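CLUB NOTES: THE NEW RANKING SYSTEM, AND WHY I'M NOT SOLD
5 Apr 2021

By now most of you have had the email from the Drivton league office telling you that your old rating is gone and you have a new one. Mine went from a plain 4.0, which I understood, to 1,116, which I don't.
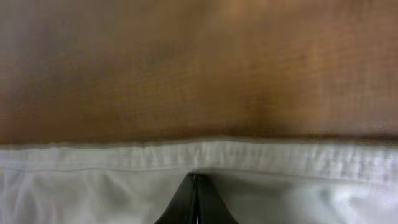
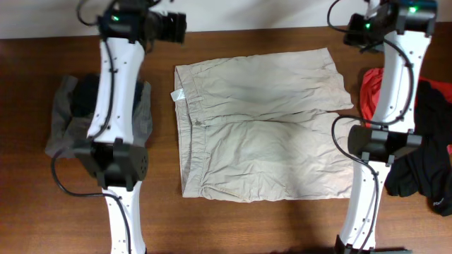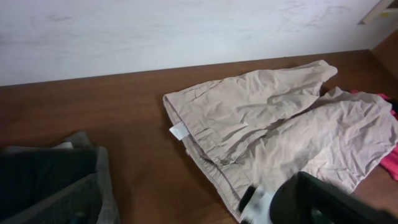
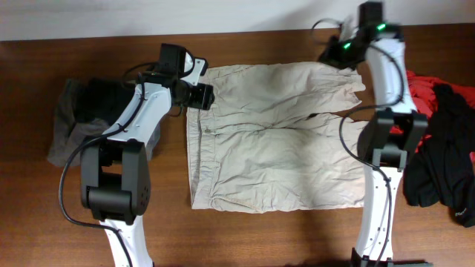
Four views from the same table.

The short version: all singles and doubles players at Cadstead, Flesuder and the other clubs in the league are now on a points scale that moves after every match. Win and you go up. Lose and you go down, unless you lose closely to somebody rated well above you, in which case you might go up anyway. The league says this will give us "fairer and more competitive tennis at every level." Maybe it will. I've played in this league long enough to remember the last two systems, and we heard the same thing about both.

My first complaint is that the formula hasn't been published. I asked for it. I was sent a one-page summary with a chart on it and a line saying the details are "under review." If they're under review, why are we already using them to set the ladder?

My second is the starting numbers. Kristine Mercado beat me in straight sets twice last season and took the club final in three. She starts at 1,179. That's 63 points ahead of me, and by the chart 63 points means we should be splitting our matches nearly down the middle. I would love for that to be true. Anyone who watched those matches knows better, and Kristine laughed out loud when I showed her.

Then there's the top end. Kristaps Zariņš, playing first singles for Flesuder, opens at 2,256. He's very good, I've no argument with that – his serve alone would win most of our division – but he will now gain next to nothing for beating any of us and lose a pile if he has one bad afternoon. So what's his reason to turn up for a midweek match in the wind? I put that to the league office too. The answer was that strong players "value the competition." Some do. Others will look after their number, and we'll see a lot of sore shoulders come playoff time.

New members get 500 to start with, whatever they've done before. A kid who has never played a set and a former college player both walk in at 500. The league expects it to sort itself out over "a handful of matches," and I suppose it does if you aren't one of the people getting flattened during the handful.

To be fair, there are parts I like. Scores now have to be in by the next evening, and both players have to confirm them. We've needed that for years. Third-set tiebreaks count the same as a full set, which settles an old argument. And the ladder updates overnight, so there's no more waiting on a spreadsheet.

What it means for us right now:

The Crăciun Cup goes ahead with seeding by the new numbers. I asked if we could use last year's results for one more season and was told no. The draw goes up in the clubhouse once entries close.

Check your rating before you play your next league match. Two of our members were listed under the wrong club and one was in there twice. If yours looks off, write to the league office directly and copy me in. Keep the reply.

Doubles pairs are rated as a pair. If you switch partners mid-season you start over with a new pair rating, so think before you swap.

Home matches at Cadstead are still on courts one through four. Bring your own balls for practice, the club only supplies them for league play.

I'll look at the numbers again at the end of April and print what I find, including if I was wrong. If the ladder by then looks anything like who is really beating whom, I'll say so. Meanwhile I'm still going to pick the team the old way, by watching people play.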